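Kultinville Tea Words – data card and general notes

Version 2, tidied up in October

Welcome, and thank you for downloading this. The collection is a list of 400 words and phrases that people in and near Kultinville use for hot drinks, for the things they drink them out of, and for all the small business that goes on between putting the kettle on and rinsing up afterwards. It came out of a kitchen-table argument over whether a "splash" of milk is more or less than a "cloud", and it has grown a good deal since then. I've tried to set down everything you'd need to use it sensibly, plus a fair bit that you probably won't need but which I'd be sorry to leave out.

What you get

There are four plain text files in the folder.

words.csv is the main list, one word or phrase to a row.
sayings.csv holds the longer things, mostly whole sentences that people repeat at teatime without thinking much about them.
places.csv matches the short area codes to the neighbourhoods they stand for.
changes.txt is my running list of corrections, written in the order I got round to them and in whatever mood I was in.

All of them are saved as UTF-8. If you open words.csv by double-clicking it, some spreadsheet programs will make a mess of the accents and turn a couple of the spellings into dates. Import it as text and you'll be fine.

Where the words came from

They were gathered from 50 households by way of a paper form, which went out tucked inside the Deridska newsletter and came back through the letter slot at the Deridska shop. (Deridska sells yarn and buttons and has a very good kettle in the back.) The form had a blank line for the word, another for what it means, and a big empty box headed "anything else", and the box turned out to be where the treasure was. People wrote up the sides and over onto the back. One form had a recipe for date loaf on it, which I have made and can recommend, though you'll want to leave out half the sugar.

More words were collected out loud at Amer, the tearoom by the bridge, in the slow part of the afternoon after the lunch plates had gone back. I sat near the cake cabinet with a notebook and people were extraordinarily kind about it. Those rows are marked "spoken" in the source column, and the spelling in them is my own best guess. If you grew up saying one of them and would spell it another way, you're very likely right and I'd love to hear from you.

I did think about adding words from old cookbooks and from the Snorradóttir guesthouse menus, which are a delight, but in the end I kept to what living people said or wrote themselves. The menus deserve a list of their own one day.

What the columns mean

word – the word or phrase, in lower case unless it's a name.
meaning – what the person told us it means, lightly trimmed. I fixed slips of the pen and left the grammar alone.
kind – one of drink, vessel, amount, action, time or feeling.
area – a short code, explained in places.csv.
source – written or spoken.
still_said – yes, no, or "only mum". That last value began as a joke on one form and then kept coming up, so it stayed. It marks words the person remembers from a parent and doesn't use themselves.
note – anything from the empty box that seemed to belong with the word.

Blank cells mean we weren't told. They don't mean "no". I've seen a blank in still_said read as a sign that a word has died out, and that would be unfair to some very lively words.

A few favourites

You can skip this part if you're only after the technical bits, but I can't send the list out into the world without showing off a little.

A "porcher" is a second cup poured before the first is finished, so that you can carry one outside and leave the other on the bench as a promise to come back. A "sitdown" in some streets is the tea itself ("I'll make you a sitdown") and in others is strictly the chair. "Gone Tuesday" was offered for tea forgotten until it's stone cold, and I have since caught myself saying it to the dog. A "half and sorry" is a cup filled halfway by somebody who has run out. And then there is "shouldering", which is leaning on the counter while the kettle boils and saying nothing to each other in a perfectly friendly way – I think that may be the loveliest word in the whole collection, and it came from a form with no other writing on it at all.

How the kinds were decided

The kind column is the one I fretted over most. Some words sit quite happily in more than one group. "Brimmer" can be a very full cup or the act of filling it, and one household uses it for a guest who always wants more. My rule was to follow the meaning as it was written down and to make a fresh row whenever the same word came in with a meaning that was properly different. So you'll find certain words repeated, on purpose. Please don't remove the repeats before reading the meaning column.

The vessel rows want a word of explanation too. I had imagined that people would mostly tell me about drinks, and instead they told me about mugs. They told me about the mug that's kept for visitors, the mug that's kept from visitors, the chipped one that gets turned so the chip faces away, and the one that nobody chose but which is always clean when you need it. In Kultinville a mug without a saucer is a "bachelor". A mug that's too big to finish is a "bucket" up the hill and a "Sunday" down by the river, and I was told quite firmly that a proper bucket must have a handle you can get your whole hand through. A mug held with both hands, for the warmth, is being "nested".

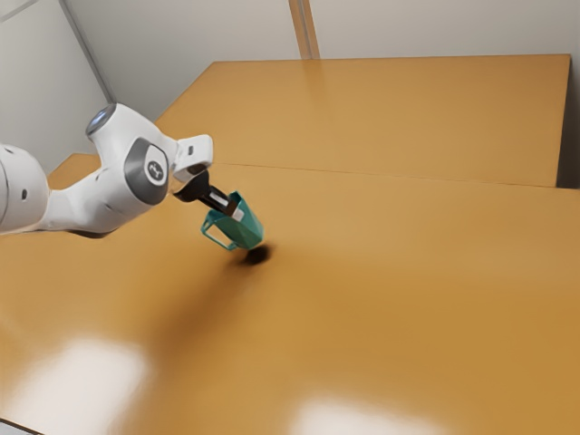 A reader of the first version wrote in to say that I had "bachelor" entirely wrong, and that in her family it was never the mug, it was the saucer left behind in the cupboard after its cup had been broken. She added that her aunt used to put a biscuit on the bachelor and call it married. I've put her meaning in as a row of its own and kept the earlier one beside it, and changes.txt has the longer story.

I'm very glad of letters like that. It's exactly how I'd like the list to go on growing, with people putting each other right across the cupboard door.

Things to be careful about

Fifty households is a cosy sort of number and it isn't a whole town. The forms went to people who like yarn, or who live with somebody who does, and the spoken words came from people with a free afternoon and a taste for lemon slice. Night workers are thin on the ground in these rows. So are teenagers, who I suspect have the best words of anyone and are keeping them to themselves.

Coffee is underdone as well. The form said "hot drinks" at the top, but the drawing beside it was of a teapot, and I believe the teapot won. If you're planning to compare tea words with coffee words, please don't lean on this list for it.

The area codes cover whole neighbourhoods and never a street or a house. Where a note would have given away which family it came from, I softened it or left it out. If you do recognise your own kitchen in there and would like a row taken down, write and tell me and it will be gone by the next version, no fuss and no form to fill in.

Good uses for it

It has already been used for a crossword, a set of tea towels and a fairly heated evening of charades. It would suit a classroom unit on local speech, or someone learning to work with small, untidy data who'd like something friendlier to practise on than rainfall. Sorting by kind and then by area is a nice first exercise, and reading the notes aloud is a nice second one.

I wouldn't use it to guess where a stranger comes from by how they ask for a cuppa. The rows are too few for that, and people marry in and move about and pick up words from their flatmates.

Changes since the first version

The still_said column is new. Spelling has been settled for the spoken rows, so that the same sound is written the same way all through. The time rows ("elevens-and-a-bit" and its cousins) used to be lumped in with action and now have a kind to themselves. A handful of meanings that had slipped down a row when I was pasting have been put back where they belong, with my apologies to the person whose word for cocoa was listed for months as a way of stirring.

Sharing and credit

You're welcome to copy the list, print it, add to it and pass it along. If you publish something made with it, please mention Kultinville Tea Words and say which version you used. If you sell something made with it, I'd ask only that you send one to the Deridska shop so it can go in the window.

Corrections and new words can be left at the Deridska counter or handed in at Amer, where there's a tin beside the till. Write clearly if you can, say what it means to you, and use the back of the page if you run out of room.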